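Okotent
Careers

Evening Inventory Clerk, McGrath Street Warehouse
Reference number: 1203
Posted: 2018-05-02
Positions open: 2
Reports to: Bernadette Hayes, Warehouse Supervisor

Okotent rents and sells canvas event tents, folding furniture, flooring panels and portable heaters to wedding planners, school districts, county fairs and small contractors. Our busiest stretch runs from late spring to the middle of fall. During those months most of our stock leaves the building and comes back several times, and we need two people on the evening shift to check it in, record its condition and put it back where the morning crew can find it.

This is a permanent, full-time position. It is not a seasonal job, and hours do not drop in winter. In January we close to customers and do the full stock count, and both clerks will take part in that.

What the job involves

Checking returned orders against the rental ticket, line by line, and noting anything missing, torn, bent or stained.
Entering returns in Skavia, our inventory system, before the end of the shift.
Tagging damaged canvas and sending it to the repair bench with a written note of the problem.
Replacing worn shelf labels and keeping the location list up to date.
Pulling small parts (stakes, ratchet straps, pole pins, sidewall clips) for the next morning's orders.
Answering questions from drivers who come back after the office has closed.
Sweeping the returns area and locking the parts cage at the end of the night.

You will spend most of the shift on your feet. Some of the work is at a desk, mostly in the last hour. Packed canvas is moved by pallet jack or by two people. You will not be asked to lift more than 50 pounds alone.

What we are looking for

A high school diploma or equivalent.
At least one year of work in a warehouse, stockroom, parts counter or rental shop. Experience in a busy retail back room also counts.
Clear handwriting and basic computer skills. You do not need to know Skavia already. Training takes two weeks and is paid at the full rate.
The ability to read a tape measure and to tell a metric fitting from an inch one, or the willingness to learn in your first week.
Reliable attendance. The evening crew is small, and returns pile up quickly when someone is out.

Forklift certification is useful but not required. If you do not have it, we will pay for the course after your first 90 days. Spanish is also useful, as several of our drivers and regular customers prefer it.

Hours and pay

The shift runs from 2:30 p.m. to 11:00 p.m., five days a week, with a half-hour unpaid meal break and two paid rest breaks. One weekend shift every other week is part of the schedule, with a weekday off in exchange. Overtime is offered first to people who ask for it and is paid at time and a half.

Starting pay is $16.40 an hour, plus an evening differential of $1.25. Pay is reviewed after six months and once a year after that. Health and dental coverage begin on the first day of the month after you start. Work gloves and safety shoes are provided.

The building

The warehouse is at 164 McGrath Street, with free parking behind the loading dock. The number 2 bus stops at the corner, and the last one leaves after the shift ends. There is a break room with a refrigerator, two microwaves and lockers. 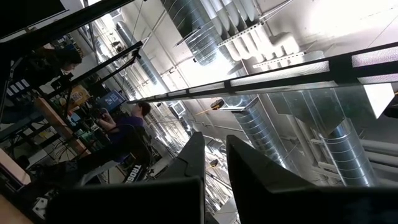 How to apply

Send a resume and a short note about your last job to Rutilio Escobedo in the personnel office, or drop both off at the front counter during business hours. Put the reference number on your note. If you do not have a resume, ask at the counter for a paper application.

Applications are read as they come in, and we will keep the posting up until both positions are filled. Interviews are held at the warehouse and last half an hour, followed by a walk through the returns area with Bernadette Hayes. Please wear closed shoes.

We ask for two work references. We do not call a current employer without your permission.

Okotent is an equal opportunity employer. If you need an accommodation for the application or the interview, tell Rutilio Escobedo when you apply.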